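Corkport Rugby Club - ground and fixture notices, April

1/6 The club confirms that the semifinal against Clukcombe will be played at the Undia Ground. Kickoff is at 3 p.m. and gates open at 1:30 p.m.

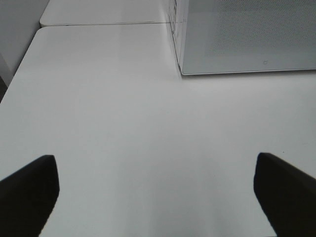 2/6 Tickets
The ground's capacity for this match is 2,000. Season ticket holders keep their usual seats and do not need to book. A further 230 seats in the east stand are on general sale through the club website.

3/6 Travel
The parking lot on Seok Road is reserved for team buses and permit holders. Supporters are asked to use the bus from the train station - the stop is outside the north gate.

4/6 Team news
The head coach will name the squad at noon on the day before the match. Two forwards remain under the league's return-to-play rules and will not be considered.

5/6 Youth rugby
The under-14 final, first listed as a curtain-raiser, has moved to the back field at 11 a.m. to protect the main playing surface. Entry is free.

6/6 Refunds
Holders of tickets for the postponed Clukcombe league game may use them for the new date or ask for a refund by email. Please include the order number. Refunds go back to the card used for the purchase.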